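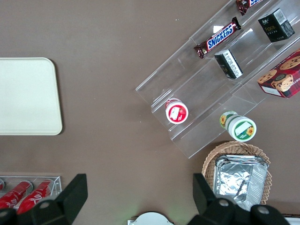

PRESS RELEASE

May 17, 2022

Fikre introduces stepped counter display for small shops, cafés and reception desks

RASTHOLM – The shop equipment company Fikre presents today its new counter display, called Tulten. It is a clear acrylic stand with steps, and the steps are divided by upright walls, so that small goods with very different shapes can be placed together in one stand. Tulten is made for places where the counter is short and the customer stands close to it: kiosks, cafés, hotel receptions, waiting rooms and small food stores.

The work with Tulten started from a simple problem. A chocolate bar is flat and wants to lie down. A small box can stand up by itself, but it falls when somebody takes the box next to it. A package of cookies is too big for most of the displays which are sold for chocolate bars, and it usually ends up beside the display, where it takes the place that was meant for the customer's hands and wallet. Many shop owners solve this with several different holders from several suppliers, and after some months the counter is full of holders.

"I worked in my aunt's kiosk when I was a student, and every evening I had to lift away everything from the counter to clean under it," says Lejla Nedeljković, product manager at Fikre and responsible for the Tulten series. "It was wire racks, a basket, a cardboard display from some campaign that was finished long ago. When we began to draw Tulten, I wanted a display that one person can lift with the goods still in it, wipe the table and put it back."

Steps that show the goods behind

In a flat tray, the goods in the front cover the goods in the back. In Tulten each shelf is placed higher than the one in front of it, and because the material is transparent, also the lower part of the packages can be seen. The shop owner does not need to keep every compartment full for the display to look well cared for.

The dividers between the compartments stand vertical and go from the front of the shelf to the back. They keep one kind of product separated from the next, and they give support to small boxes which would otherwise fall to the side. The customer can pick up a product with one hand, look at it and put it back in the same place.

The stand does not need to be placed straight against the edge of the counter. During the development Fikre tried it both parallel with the counter and turned diagonally, and the company recommends the diagonal placement on narrow counters where customers come from one side only. Then the front of the steps is turned to the person who is walking in, and there is still free surface next to the cash register.

Tested in daily use

Before the launch, Tulten was tested by 23 shops and cafés in the Rastholm area. The test places received the stand without instructions about what to put in it. Most of them used it for chocolate bars and other sweets, but it was also used for skin care products in small boxes, for tea, for batteries and, in one hairdressing salon, for hair clips and travel bottles.

The test led to several changes. In the first version the dividers were lower, and the staff reported that narrow boxes leaned over them. The dividers were made higher. The edges of the shelves were also polished one more time, after comments from two cafés that dust cloths got caught on them. One proposal, to have a lid on the upper shelf, was tried but not included, because the customers did not open it.

Another comment came from almost all the test places: it is good to have a flat tray close to the stand. A tray is useful for coins and receipts, for products which are waiting to be sorted in, or for the larger packages that do not belong on steps. For this reason Fikre will sell a plain tray with rounded corners and a low rim, which can be ordered together with the stand or separately.

Advice for arranging a mixed counter

Together with the display, Fikre gives out a short guide for staff. It is written in everyday language and is based on what the test places told us. Some of the advice in the guide:

Put the products with the clearest name on the upper step, with the name turned to the customer.

Let small dark boxes stand alone in their compartment. If they are placed behind something, they are difficult to notice.

Lay chocolate bars down, all in the same direction. Bars which are put on their edge will slide.

Keep boxes of cookies and other wide packages on the table next to the stand and leave a little space between them.

Choose a calm color on the surface under the display. A brown or gray counter without pattern makes the packages easier to see through the clear material.

Wipe the shelves with a soft cloth and mild soap. Do not use glass cleaner with alcohol, as it can make acrylic cloudy over time.

Sizes and delivery

Tulten is available in 2 sizes, one for the counter and a wider one for tables and shelves. Both have 4 steps. The stands are delivered assembled in a cardboard box, with no screws or tools needed. Replacement dividers can be ordered one by one, so a stand with a single broken part does not have to be thrown away.

The distribution is handled by Dirgate, which already supplies over 220 stores with shelving and price holders. Orders are accepted from today, and the first deliveries will be made in June. Shops that took part in the test may keep their stand and will receive the new, higher dividers free of charge.

"We know that a counter display is a small thing for most people," says Lejla Nedeljković. "But for the person who stands behind it eight hours a day it matters if it is steady and easy to clean. We have tried to listen to those persons, and we will continue to collect comments during the summer."

About Fikre

Fikre develops and sells equipment for small shops and service places, among other things displays, trays, sign holders and baskets. The company has its office, showroom and workshop in Rastholm. The showroom is open for visitors on weekdays, and Tulten can be seen and tried there filled with ordinary shop goods.

Press contact

Lejla Nedeljković, product manager, Fikre

Samples for editorial use and the guide for staff are sent on request.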